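Clomach Filter Notes: data card

Version 3 of the measurement set behind the Clomach passive filter notes. The set holds 1157 frequency sweeps of first-order and second-order RC low-pass circuits, each with the nominal part values, the measured part values and the resulting gain and phase.

Maintainer: Lakshmi Rai
Bench work and scripts: Tala Hakim

What is in the set

Each sweep is one plain CSV file. The first line gives the circuit ID, and the rest are rows of frequency in hertz, gain in decibels and phase in degrees. Part values are kept apart in parts.csv, keyed by circuit ID. There are 72 distinct circuits; most were swept many times with different source levels.

Resistors are metal film, 1 percent. Capacitors are either film or X7R ceramic, and the type is given in the column cap_type. Do not pool the two types when fitting a model - the ceramic parts lose capacitance under DC bias and the fit will drift.

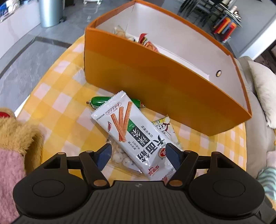 Snack packets and an open orange box on a checkered cloth.

Reading the values

The cutoff in parts.csv is computed from measured values as 1 / (2 pi R C). It is not read off the sweep. For second-order circuits the two stages load each other, so the -3 dB point of the sweep sits below the computed figure for a single stage. The column stage_buffered is 1 where an op amp follower separates the stages and 0 where it does not.

Phase is unwrapped. Gain is relative to the source terminal, measured after the source resistance. Circuit IDs starting with G were built on the Grenis board and those starting with F on the Farkholm board. The Farkholm board has longer traces and adds a little stray capacitance, which shows up only with large resistors.

Known problems

Circuit F-1528 has a cold joint on the ground side of C2. Its sweeps are kept for completeness and flagged bad=1.
Circuit G-1875 was entered with R1 and R2 swapped in version 2. Fixed in this version.
The October sweeps have no temperature field.

Loading

Run load_sweeps.py with the folder path as its only argument. It skips flagged files unless --keep-bad is set. Python 3 and numpy are needed.
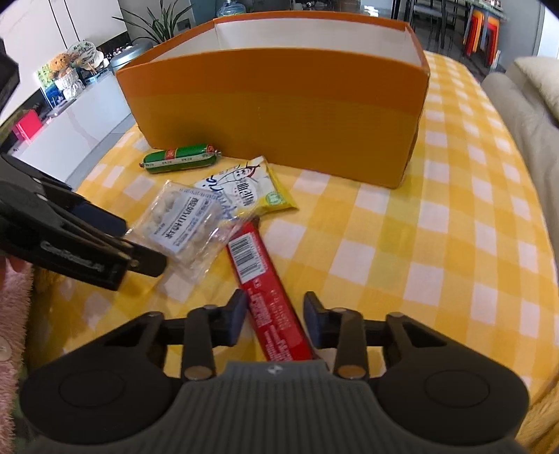

Why does the gain level off at high frequency when an RC low-pass should keep falling?

The capacitor has some series resistance and inductance of its own. Once its reactance drops below that series resistance, the circuit acts as a plain resistive divider and the curve goes flat. Fit only the part of the sweep above the noise floor and below this flat region.

Changes and corrections go to Lakshmi Rai, with the circuit ID in the subject line.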